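Kondero Disassembly Cell: Operating Manual
Section 6. Removing drive caddies from desktop towers

6.1 Scope
Section 6 covers removal of plastic drive caddies from desktop computer towers by a robot arm with an operator at the cell. It applies to single-arm cells with a wall-mounted parts panel. Multi-arm cells are covered by the Flenum supplement.

6.2 Before you start
1. Confirm that the tower is disconnected from AC power and that the power cord has been taken out of the cell.
2. Press the power button on the tower once and wait 60 seconds before opening the case.
3. Remove the side panel. Clamp the tower so that it does not shift when pushed by hand.
4. Check that the risk assessment posted at the cell lists the gripper now fitted. A change of fingers is a change of tool and requires a new entry.

CAUTION: The power supply stays in the case during this procedure. Do not open its housing or reach into its vents.

6.3 Approach and grip
1. Select program 69 on the teach pendant and set speed to reduced.
2. Agree who has control of the arm. One person only gives motion commands.
3. Move the open gripper to the caddy. Stop short of contact and check for cables between the fingers and the drive bay.
4. Close the gripper on the sides of the caddy. Do not grip the latch.
5. Keep hands outside the case opening while the gripper is closed on the caddy. Hands on fixtures outside the tower are permitted only at the positions marked in the cell drawing. 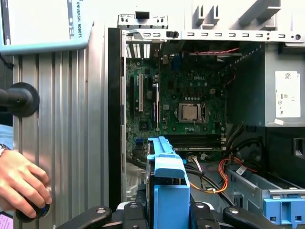 6.4 Withdrawal
1. Draw the caddy out along the line of the bay. Do not twist.
2. If the force limit trips, stop. Do not raise the limit to finish the move. Open the gripper, back off, and look for a snagged cable or an engaged latch.
3. After 2 trips on the same unit, remove the tower from the cell and tag it for manual work.

NOTE: Force limits are set by the cell owner and recorded in the Salline log. Operators may lower a limit without approval. Raising one requires a signature.

6.5 Transfer to the parts panel
1. Retract the arm fully from the case before turning toward the panel.
2. Bring the part up to the panel upright and at reduced speed.
3. Hold the part in front of the panel and check alignment by eye before any contact is made.

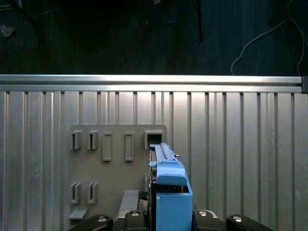
Figure 6-2. Blue plastic part held upright between the inner gripper fingers at the parts panel.

4. Do not release the part until it is supported. If it is not supported, return to the hold position and repeat step 3.

6.6 Records
Enter the unit number, operator, and any force trips in the log before the next tower is loaded. Questions about this section go to Maja Jabłońska. Requests for changes to force limits go to Lautaro Farías.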